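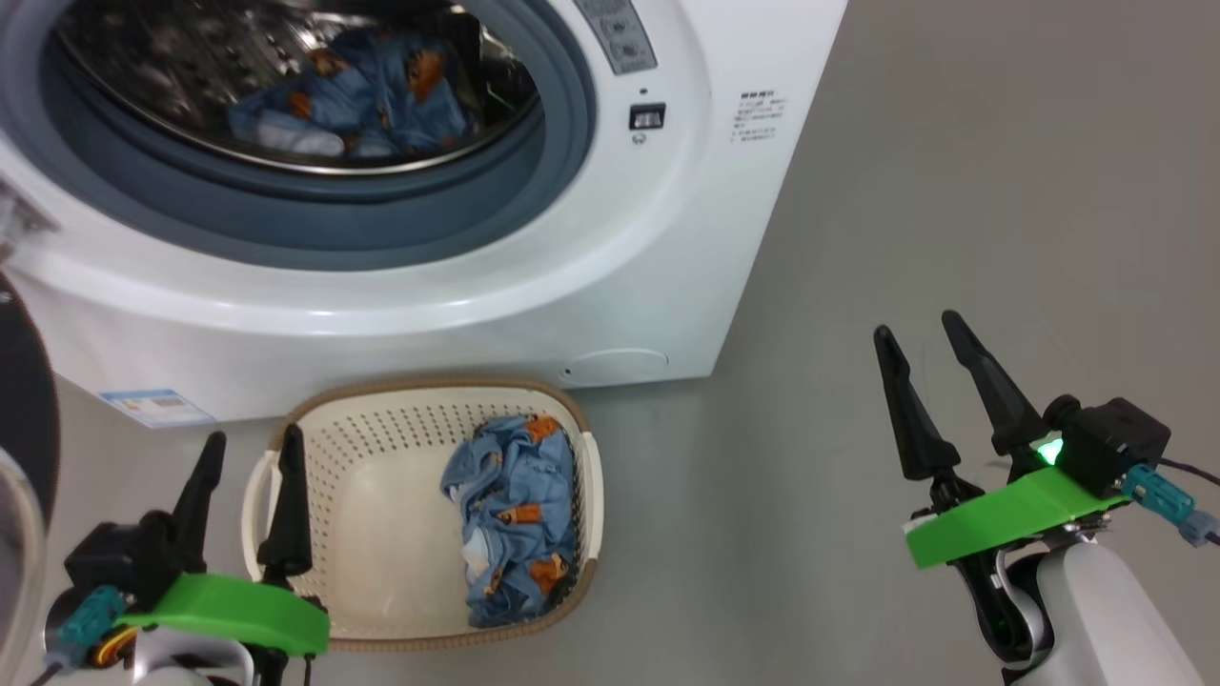 **Wohnungsübergabe und Jahresbegehung, Mietanlage Haworth, Haus 3**
Stand: 12. Februar 2020, ausgefüllt von Despina Begović für die Hausverwaltung Grila

Liebe Kolleginnen und Kollegen, ich habe die Liste wie immer beim Gehen mitgeschrieben und die Kommentare abends am Küchentisch ergänzt, deshalb sind manche etwas länger geraten. Wer nur die offenen Punkte sucht, findet sie dort, wo kein Haken steht. Begleitet hat mich Costel Vlachou vom technischen Dienst, dem ich für seine Geduld (und für die zweite Taschenlampe!) herzlich danke.

## Eingang und Treppenhaus

- [x] Haustür schließt selbsttätig und ist von innen ohne Schlüssel zu öffnen
- [x] Klingelschilder vollständig
- [ ] Handlauf fest, durchgehend bis ins oberste Geschoss
- [ ] Fluchtweg frei

*Kommentar:* Der Handlauf wackelt zwischen dem ersten und dem zweiten Stock, und zwar so, dass man es erst merkt, wenn man sich wirklich daran festhält. Costel hat die Schrauben nachgezogen, aber der Dübel im Putz gibt nach, das muss richtig gemacht werden. Im Erdgeschoss stehen wieder zwei Kinderwagen vor der Kellertür. Ich habe bei der Familie geklingelt, wir hatten ein sehr nettes Gespräch, und sie nehmen den Abstellraum unter der Treppe gern, sobald er ausgeräumt ist. Bitte also zuerst den Raum leeren und dann erst einen Aushang machen.

## Brandschutz

- [x] Rauchwarnmelder in Schlafräumen und Fluren vorhanden, Prüftaste betätigt
- [x] Feuerlöscher im Keller, Plakette gültig
- [ ] Brandschutztür zum Heizungsraum fällt vollständig ins Schloss

*Kommentar:* Die Tür zum Heizungsraum bleibt einen guten Fingerbreit offen stehen. Jemand hat einen Holzkeil darunter geschoben, den ich mitgenommen habe, doch auch ohne Keil schafft sie es nicht bis ins Schloss. Die Firma Kikby soll den Schließer einstellen und bei der Gelegenheit die Dichtung ansehen.

## Wohnung 14 (Auszug Frau Sedgwick)

- [x] Fenster öffnen und schließen leichtgängig
- [x] Fehlerstromschutzschalter ausgelöst und zurückgestellt
- [x] Wasserhähne und Eckventile dicht
- [ ] Silikonfuge an der Badewanne
- [x] Schlüssel vollständig zurückgegeben

*Kommentar:* Beryl Sedgwick hat die Wohnung so gepflegt übergeben, dass ich fast ein schlechtes Gewissen hatte, überhaupt mit dem Klemmbrett anzukommen. Die Fuge an der Wanne ist schlicht alt, das geht auf unsere Kosten. Von der Kaution halten wir 200 Euro bis zur Nebenkostenabrechnung zurück, das ist mit ihr so besprochen und auf dem Übergabeprotokoll vermerkt. Den Rest bitte zügig überweisen, sie braucht das Geld für die neue Wohnung.

Der Zählerstand Kaltwasser beträgt 402 Kubikmeter. Strom liest der Versorger selbst ab.

## Keller und Heizung

- [x] Anlagendruck im grünen Bereich
- [x] Beleuchtung im Kellergang
- [ ] Kellerfenster zur Hofseite

*Kommentar:* Das mittlere Fenster hat einen Sprung, vermutlich seit dem Sturm. Es ist abgeklebt und vorerst sicher, sollte aber vor dem Anstrich im August getauscht werden, sonst malt uns der Maler wieder um das Klebeband herum. An der Heizung gab es nichts auszusetzen, sie läuft seit der Wartung angenehm leise.

## Wer macht was

| Punkt | Zuständig | Frist |
|---|---|---|
| Handlauf neu verdübeln | Costel Vlachou | 14 Tage |
| Abstellraum räumen, dann Aushang | Tracey Bunting | 14 Tage |
| Türschließer Heizungsraum | Kikby | sofort |
| Silikonfuge Wohnung 14 | Costel Vlachou | vor Neubezug |
| Kellerfenster | Angebot über Onero | vor August |

Tracey, den Schlüssel zum Abstellraum habe ich dir in die obere Schublade gelegt, er hängt an dem roten Band. Trevor Heywood bekommt als Eigentümervertreter eine Kopie und möchte angerufen werden, falls das Kellerfenster teurer wird als im Wirtschaftsplan vorgesehen.

Nachkontrolle der Brandschutztür: ______________

Unterschrift: *D. Begović*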